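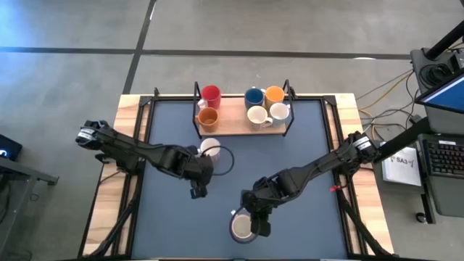

Mugs on a rack at the back of a worktable, with an arm on either side.

Jarmila Vávra has drafted election rules for small councils since the Machala boundary review. Her current file is the proposed recall procedure for ward members in Nalach, which goes to second reading in March.

The draft lets residents petition for a recall vote once a member has served 19 months. A petition needs 300 signatures in a ward of any size. "A flat figure is easy to check," Vávra said. "It is also unfair to the smaller wards, and I have said so in writing."

Her own version set the threshold at 200 for wards without a town centre. It was removed at first reading on an amendment from Viera Ondrejka, who leads the Vonura group on the council. Ondrejka's argument was that two thresholds would invite challenges each time a boundary moved. Vávra accepts the point in part. "Boundaries do move. The answer is to fix the number on the day the petition opens."

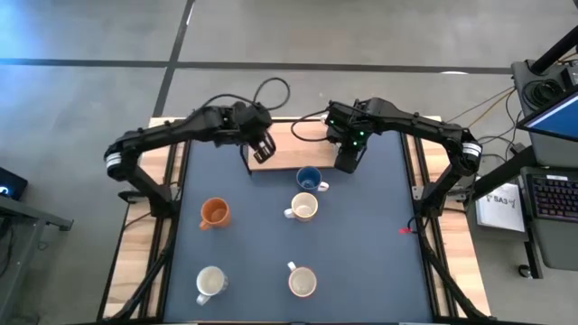

Signature checking takes up the longest section of the draft. Each sheet is read by two clerks working separately, and neither sees the other's tally until both have signed. Vávra compared the layout to two people working one task from opposite sides. "Two sides, one piece of work," she said. Where the tallies differ, the sheet goes to the returning officer, whose decision is final unless a court is asked to review it.

She is less settled on costs. The Grekon ward by-election was paid for from the general reserve, and the draft repeats that arrangement without a ceiling. "I would put in a ceiling — a low one — and make the council vote to exceed it."

Written comments on the draft close on 18/12/2024. Vávra expects most of them to concern the threshold.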